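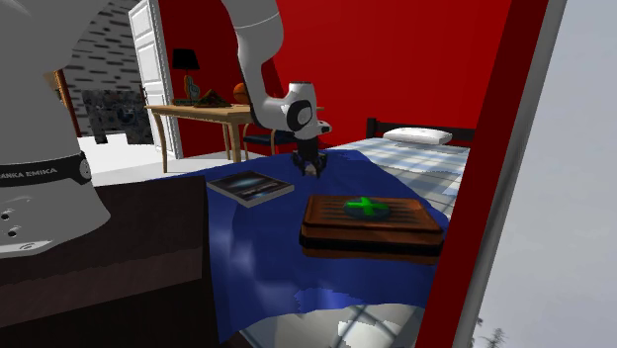

Attachment 1: bedroom sim, cam A, Franka with the gripper over the blanket

Support > Plirkik Sim > Grippers and Cameras > Tickets

Search tickets Enter keyword or ticket no. Go

Last updated: Nov 4, 2024

Subject: Flidex finger set slips on thin parts, stock fingers don't (same controller, same scene)

Status: open, waiting on vendor

Setup
Plirkik sim, bedroom scene, Franka arm. Skutum controller for all runs. Two finger sets being compared: stock and Flidex soft pads. Camera A and camera B both on. Physics step left at default for the first batch. Targets are the key, the book and the green piece on the tray. Blanket stays rumpled, same cloth seed every run.

Problem
With Flidex fingers the key gets pinched, lifts a little, then rotates out and drops back on the blanket. Stock fingers hold it. Book is fine with either set as long as we come in at the edge. Green piece fine with either.

First thought was friction values. Was wrong, see below.

Log

Entry 1
200 trials per finger set, key only. Stock set: 9 drops. Flidex: 167 drops. Same start pose, same approach height. Not noise. Ran the Flidex batch again after a restart in case the pad mesh loaded badly, same behavior.

Entry 2
Raised pad friction in the Flidex file. No change I could see in the replay. Raised it again to something silly, the key now sticks to the left pad on release and won't come off. Put it back to the shipped value. Please don't tell me to raise friction.

Entry 3
Swapped Skutum for the Hjaltested controller, nothing else touched. Slip still there but later in the lift. Hjaltested closes slower so maybe the pads settle more before the arm moves. Doesnt fix it. Also Hjaltested overshoots on the way down and pushes the fingers into the cloth, so not a clean comparison. Back to Skutum.

Entry 4
Checked cameras. Cam A looks in from the far side, good for the tray but the key is hard to judge from there. Cam B is the one to use for the key, arm comes down from the right and you get the fingertips against the blanket. Pose estimate from B alone was better than A+B fused. Fused estimate puts the key too high, so the fingers close above the center of the blade. Separate bug probably but it makes this one worse. Running B only from here on.

Entry 5
B only, Flidex fingers: still slips, less often. Stopped the batch early so no number for it, sorry. Will rerun.

Entry 6
Looked at the collision mesh for the pads. Visual mesh is curved, collision mesh is a plain box and it's shorter then the visual one. So at the tips there is nothing to touch. Key sits flat, the fingers only reach it with the tips, contact ends up on the box corner. That matches the rotation. Book and green piece are thick enough to meet the box face.

Steps to reproduce

1. Load the bedroom scene, Skutum controller, cloth seed unchanged.
2. Turn off fusion, cam B only.
3. Load Flidex fingers, shipped friction. Leave the pad width alone.
4. Send the arm to the pre-grasp pose over the key and stop there. Compare with attachment 2. If the fingertips are well off from this, redo the hand calibration before going on.

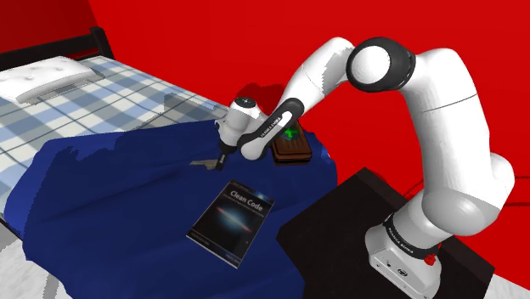
5. Lower, close, wait 3 seconds, lift straight up. Turn on contact display before closing and watch where the points land.
6. Repeat with stock fingers.

Need from vendor
- pad collision mesh that matches the visual one, or the source so we can build it
- is the shorter box on purpose? It was like this in the May release too, checked
- any known offset in fused pose for flat objects on cloth

Workaround for now
Stock fingers for the key, Flidex for everything else. Means a tool change mid task so the timing numbers can't be compared, leave them out of the gripper table until this is closed.

Next
Rerun entry 5 to full count. Try a finer physics step. Try Hjaltested again with the descent speed cut.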